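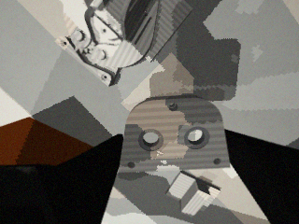
Simulated view of the gripper's ridged plate, with the two large round holes and three small screws or fastener holes.

Workshop tips: working next to the new arm

When the packing bench at Govindasamy got its first arm in July, most of the questions were about jobs. The ones that came up later were smaller and more useful. These tips come from the people on the bench, collected by Qistina Ginting.

Look at the simulation first. Verholm runs every new pick there before the arm tries it on the floor. Spend 30 minutes with it at the start of a changeover and you will know which way the arm swings and where to stand.

Learn the fasteners. Once you can find all three on the plate, the weekly check goes quickly. Use a hand driver and stop when it is snug – a power driver will chew the heads.

Keep rags and tape on the back shelf. Anything left on the bench ends up in the arm's way, and then the line stops.

Wipe the ridges with a dry brush. Cardboard dust packs into grooves, and a wet cloth turns it to paste.

Write down every stop. Rohani Majimbun keeps a notebook by the switch with the time, the part number and what she did. Bin 814 showed up on so many lines that the bin was moved, and the stops there ended.

Trade places. The lifting is mostly gone, but watching a machine is tiring in its own way. We swap between watching, loading and labeling, and nobody watches for more than two hours. Tsz-kin Lo asked for the swap after his first week, when his back felt fine and his eyes did not.

Ask for the training before you need it. The course is 6 hours, paid, and open to all 22 people on the shift. Loaders who have taken it can restart the arm themselves – the rest still have to call the lead.

Spare brushes are in the drawer under the label printer. Put your initials on the sheet when you take the last one.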